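Bench notes, Sitby cell, April

Still on the Bostar planner branch. The release note claims smoother replanning with an object in hand. I'll believe it when the logs say so. Merged it anyway and left the old controller one flag away.

Wrist view first. The grasp detector gets a cup, a tray and whatever is between the fingers, and it wants to label all three as candidates. Masking the held object ought to be trivial. The mask config runs to 2623 lines and I trust very few of them.

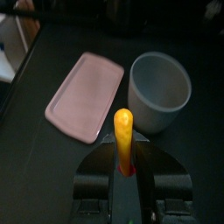

Gouveia: the mask is fine, your timestamps are off. Check the wrist stream against the joint states before you touch the config again.

Fair point, grudgingly. Offset between the streams was up to 600 ms after a restart. Any mask will smear with that. Pinned both to the same clock and reran the replay – better, though 11 replays is thin evidence and I picked the easy ones.

Next, the fixed view. Collision checking treats the held pepper as a point at the fingertips, so the plan has no idea how far the thing hangs below. Needs a proper attached shape. The idle arm should be in the same check too.

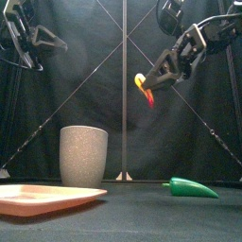
Radisska bench log, entry by the planning desk, 2 edits

To do: attached shape from the mask, then replay the hard cases. Not deleting the old controller yet.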